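Folks who have been following the Stekulik kitchen helper will be sorry to hear it has been pulled from its practice runs after a fault in the way it picks things up. The team had hoped to have it in real homes by October, and that hope has been set aside for now.

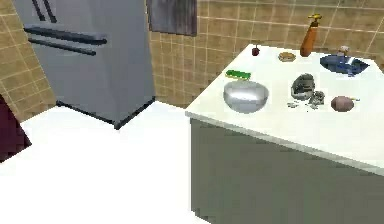
Stekulik does nearly all of its early work inside a make-believe kitchen on a computer, and a good thing too. The trouble first showed up as a grip command that kept going after it should have stopped, and it took a good many long evenings to track down. The practice counter is laid out with the sort of clutter you'd find at home, an apple and a potato and a shiny mixing bowl, along with a gray shell that lies broken with its bits scattered over the white top. The arm is supposed to treat every one of those things gently, and the logs say it didn't. Out of 997 runs, 3 ended with the arm pressing down with no limit at all.

Three may not sound like much, but the safety folks at Jedard, who look over the work, asked for a full stop, and Stekulik agreed the same afternoon. 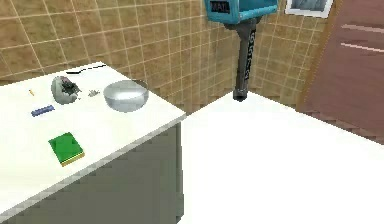
**GRALLTHORPE, Jul 1, 2020** — The company said this morning that the fault sits in a piece of control software called Shawky, which tells the arm when to let up. If two messages come in very close together, the second one gets dropped, and sometimes that second one is the message to stop. A repair has been written and has passed 802 fresh runs so far.
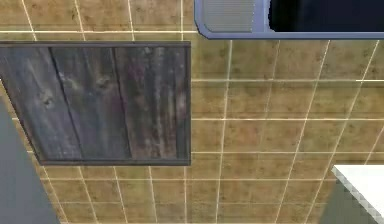 Jedard wants to see 2,000 clean ones before it signs off, and it has also asked for a separate stop signal that doesn't go through Shawky in the first place. Families on the waiting list will keep their spots and should get a letter with the new schedule once there is one.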